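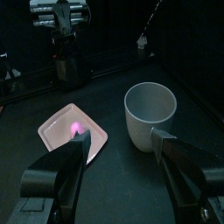

Birkett had asked for the pick to be repeated at half speed, and said that the interesting part of any gripper is the last few millimetres before contact. The lead engineer at Tosholm agreed, and most of the conversation that followed the demonstration kept returning to those millimetres.

The open day took place on November 17, 2024 at the Nedari workshop, where Tosholm keeps its two-arm test cell. Visitors came through in small groups. The engineer, who asked to be quoted by role only, spoke to us between sessions and again by telephone once the building had closed.

The cell is a plain arrangement: a dark table, a frame with a rail along the back, a black curtain behind, and arms fitted with parallel grippers. The curtain is there for the vision system. "A cluttered background costs you time in segmentation," the engineer said. "You can train through it, and we do on other cells, but for measuring grip we want one variable at a time."

The household objects are chosen for awkward geometry. A tapered cup tends to ride upwards when squeezed. An egg shape offers a very small contact patch, and a ball with bumps offers several patches that move as the ball turns. "A cube tells you almost nothing," the engineer said. "Every gripper on the market can pick up a cube."

Asked how closing force is set, the engineer described a two-stage routine. The fingers close under position control until motor current rises above a threshold, after which the controller switches to a force target. The threshold was the source of most of the trouble in August, when the first version of the routine went on test. It was set too low, and friction in the finger drive was being read as contact. "The hand would stop short and report a successful grasp on air. The log looked excellent."

The remedy was a friction table, measured for each hand with nothing between the fingers and stored with its calibration. A hand is now recalibrated after 2000 cycles. The engineer expects to extend that to 3000 once there is enough wear data, but would not give a date.

Several visitors asked about the open triangular fingers. The engineer's explanation was mass. A finger made of struts weighs less than a solid one of the same length, and the weight saved at the tip matters more than weight saved further up the arm. "You feel it in the settling time. The arm arrives, and then you wait for it to stop ringing. With the old solid fingers we waited around 100 milliseconds longer." 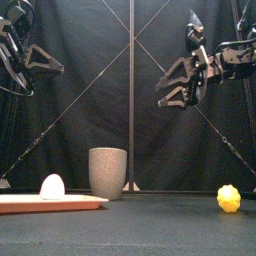 Two arms and one table

The second half of the interview dealt with coordination. Each arm has its own controller, and a scheduler called Brilanis decides which of them may enter the shared volume above the middle of the table. Brilanis does not plan paths. It grants or refuses access to zones, and an arm that is refused waits above its own side until the zone is released.

We suggested that this sounded conservative. "It is," the engineer said. "Full joint planning would be quicker on paper. It would also be much harder to explain to the person who has to sign off the cell." Zone requests are answered every 40 milliseconds, and an arm that receives no answer treats the silence as a refusal.

Handing an object directly from one gripper to the other remains unreliable. The present method is for the first arm to set the object down and withdraw, and for the second to pick it up from the table. It is slower but gives the cameras a clean view between the two grasps. Direct handover works with the ball and fails fairly often with the egg, which rotates when the first gripper lets go.

What comes next

Tosholm intends to change the finger pads before it changes anything in software. The current material picks up dust from the table surface and loses grip gradually, so a drop late in a run is difficult to attribute. Two replacement compounds are on trial. The engineer declined to name the supplier of either.

The question of speed came up last. Birkett had asked about it too, and received the same reply: the cell runs at the rate at which its failures can still be understood from the recordings. Cycle times will be published with the pad results.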